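Lösbar verbunden

Warum die Klemmverbindung in der Gerätetechnik wieder an Boden gewinnt und woran sie in der Praxis scheitert

Wer ein Gerät öffnet, das vor dreißig Jahren gebaut wurde, findet in der Regel Schrauben. Bei jüngeren Geräten findet er Klebenähte, Rasthaken und verschweißte Dome. Die Gründe dafür sind bekannt: Eine Klebenaht dichtet, verteilt die Last und lässt sich automatisiert auftragen. Ein Rasthaken kostet in der Fertigung fast nichts, sobald das Werkzeug bezahlt ist. Gelöst werden müssen beide Verbindungen erst, wenn der Hersteller mit dem Gerät meist nichts mehr zu tun hat.

Seit einiger Zeit wird wieder anders gerechnet. Reparaturvorgaben, teure Rücknahmen und kleinere Losgrößen verschieben die Kosten vom Montageband in die Werkstatt. Damit rückt eine Bauform ins Blickfeld, die im Maschinenbau nie verschwunden war: die reibschlüssige Klemmung, bei der ein Bauteil allein durch Anpresskraft und Haftreibung gehalten wird.

Haltekraft und Vorspannung

Die Auslegung ist im Grundsatz einfach. Die übertragbare Längskraft ergibt sich aus der Normalkraft, der Zahl der wirksamen Reibflächen und dem Reibwert der Paarung. Bei einer zweiflächigen Klemmung mit einer Normalkraft von 4.000 Newton und einem Reibwert von 0,15 sind das rechnerisch 1.200 Newton. Davon bleibt nach Abzug der Sicherheit deutlich weniger übrig, denn der Reibwert ist die unzuverlässigste Größe der Rechnung. Ein Fettfilm kann ihn halbieren, eine gestrahlte Oberfläche erhöht ihn.

Hinzu kommt das Setzen. Unter Last ebnen sich Rauheitsspitzen ein, die Schraube verliert einen Teil ihrer Dehnung und damit ihrer Kraft. Kurze, steife Schrauben sind davon stärker betroffen als lange, schlanke. In Kunststoff überlagert sich das Kriechen. Der Hersteller Boltik führt dazu eine Versuchsreihe mit glasfaserverstärktem Polyamid an, in der die Vorspannung nach 2.000 Stunden bei 55 Grad Celsius so weit abgefallen war, dass die Verbindung nachgezogen werden musste. Boltik legt seither Stahlhülsen in die Klemmzone ein, die den Kunststoff vom Kraftfluss entlasten. Die Hülse muss dafür eng toleriert sein: Ist sie zu lang, klemmt das eigentliche Bauteil nicht mehr; ist sie zu kurz, bleibt sie wirkungslos.

Schlitz, Schelle, Keil

Drei Grundformen decken den größten Teil der Anwendungen ab. Die geschlitzte Nabe ist kompakt, verformt sich aber ungleichmäßig und neigt an der Schlitzwurzel zu Rissen. Die geteilte Schelle trägt gleichmäßiger, verlangt jedoch mindestens zwei Schrauben, die wechselweise angezogen werden. Der Keil kommt mit kleinen Stellkräften aus und erzeugt hohe Normalkräfte. Bei flachem Winkel ist er selbsthemmend, was die Sicherung erspart und das Lösen erschwert.

Unura, ein Zulieferer für Laborgestelle, hat im September sein gesamtes Sortiment auf geteilte Schellen umgestellt. Ausschlaggebend war die Ersatzteilhaltung: Eine Schelle mit wechselbarer Einlage bedient mehrere Rohrdurchmesser. Das Gestellsystem Murka geht den entgegengesetzten Weg und bleibt beim Keil, ergänzt um eine Abdrückschraube. Beide Lösungen sind technisch vertretbar. Sie unterscheiden sich vor allem darin, wie viel Sorgfalt sie dem Monteur abverlangen.

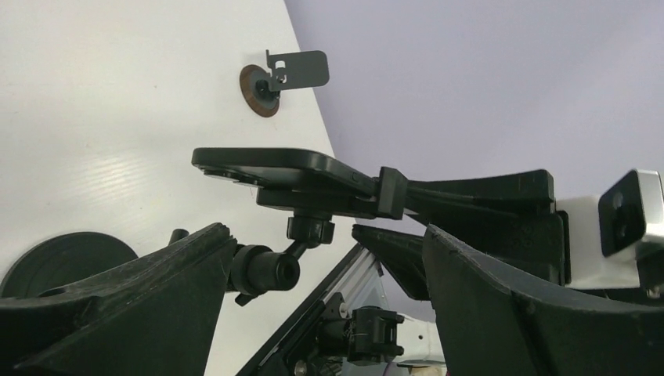

Aus der Instandhaltung bei Ojo kommt der Einwand, die Debatte über Bauformen gehe am Alltag vorbei; die meisten Ausfälle entstünden durch fehlende Drehmomentangaben, und eine mäßig konstruierte Schelle mit eingeprägtem Anzugswert sei einer guten ohne jede Kennzeichnung vorzuziehen.

Der Punkt ist berechtigt. Drehmomente stehen häufig nur in der Montageanweisung, die beim zweiten Besitzer nicht mehr vorliegt. Selbst ein korrekt eingestellter Schlüssel garantiert noch keine korrekte Vorspannkraft, denn der größere Teil des Moments geht in der Reibung unter dem Kopf und im Gewinde verloren. Eine nachträglich geölte Schraube erreicht bei gleichem Moment eine deutlich höhere Vorspannung und kann überlastet werden. Die Angabe sollte deshalb stets den Schmierzustand nennen.

Für wiederholtes Lösen gelten eigene Regeln. Beschichtungen nutzen sich ab, Gewinde in Aluminium verschleißen, Einlagen aus Elastomer verhärten. Gewindeeinsätze aus Stahl sind bei häufig geöffneten Verbindungen auch in kleinen Abmessungen angebracht. Für die Klemmflächen genügt meist eine Sichtprüfung auf Riefen und Abrieb. Rotbrauner Staub an Stahlteilen weist auf Reibkorrosion durch Mikrobewegungen hin; in diesem Fall reicht Nachziehen nicht aus, die Flächen müssen gereinigt und die Auslegung überprüft werden.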